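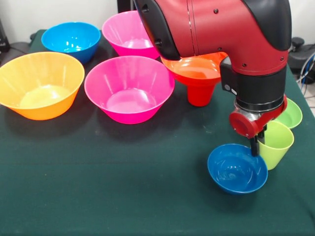 The Ferry Ticket

Hawi Endale found the ticket in the lining of her father's coat on Friday, when she was going through the pockets before taking it to the charity shop. It was a return to Ovgate, and only the outward half had been used.

She put it on the kitchen windowsill and went on with the coat. There was a pencil in the other pocket and a receipt for paint. The coat had a tear under the left arm which he had sewn up himself with the wrong thread. She decided the shop would take it anyway.

Her brother rang at seven.

"Have you done the wardrobe?" said Kiros.

"Most of it. Did Dad ever go to Ovgate?"

"What for?"

"I don't know. There's a ticket."

Kiros said their father hated boats. He had been sick on the pedal boats at Pendodier, in water you could stand up in. Then he asked about the shed, and whether the lawnmower was any good, and she said he could come and look at it if he wanted it. He said he might.

Kiros was her half-brother and had a different surname, and he had always asked for things in this sideways manner. She didn't mind it much. She wrote LAWNMOWER - K on the back of an envelope and stuck it to the fridge.

In the morning she drove down to the harbour with the ticket in her purse. She had thought the ferry would be a big thing with cars on it, but it was a small white boat with benches, and it went across twice a day. The man in the ticket office was called Mitiku Wako. It said so on a badge. He turned the ticket over and held it near the lamp.

"We stopped doing these," he said. "We've got the paper rolls now."

"Is it still good?"

"For coming back, it would be. You'd have to be over there to start with."

She bought a single. He gave her the change in small coins and said the crossing would be rough past the point, and that she should sit on the left.
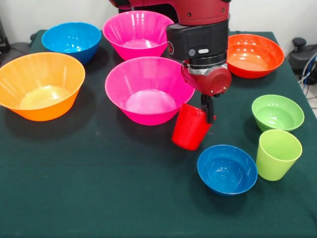 It was rough past the point. She sat on the left and held on to the bench in front. A woman across from her was eating a boiled egg out of a paper bag, quite calmly, and when the boat dropped she simply waited with her mouth shut until it came up again. Hawi thought of her father sitting there in his coat. He would have looked at the floor. He would have had both hands flat on his knees, as he did at the dentist.

Ovgate had one street going up from the water. There was a post office, a chapel with its windows boarded and a café called Negussie. She went into the café because it had started to rain. She asked for tea and a cheese roll and put the ticket on the counter next to her money.

"I think my father came here," she said. "He was a tall man. He had a grey coat with a tear in it."

The woman behind the counter wiped her hands. "Was he the one who painted the door?"

"What door?"

"Next but one. Meron Chala's door. He came over to look at her piano. She was selling it, and he said it was no good, it would never hold its tuning, but he'd noticed her door was peeling. So he went and got some paint and did it."

"He didn't play the piano," said Hawi.

"No, he said it was for his daughter."

Hawi ate the roll. She had wanted a piano when she was seventeen. She had asked once, at dinner, and he had said they were dear and took up a lot of room. After that she had gone off to college and forgotten about it, or had stopped thinking about it, and now she lived in a flat with thin walls.

When the rain eased she walked up to look at the door. It was dark blue and had been done properly, with the hinges left clean. There was a single run in the paint near the letterbox. She put her thumb on it and it was quite hard.

She thought about knocking. There was a light on upstairs, and she could hear a radio. In the end she stood there for a minute or two and then went back down the street, because the last boat went at four.

"How did he get home?" she asked in the café, on her way past. "If he didn't use his ticket?"

"Hongjun Ye took him round by road in the van. It's a hundred miles that way, with the bridge. Your dad said he'd pay double before he'd get back on that boat."

Hawi laughed, and the woman laughed too and gave her a bun for the crossing.

At the jetty she handed over the ticket. The boy there had never seen one like it, and he called across to the skipper, who nodded. He tore it along the dotted line and gave her back the stub.

She sat on the right this time, as they were going the other way, and ate the bun before they reached the point.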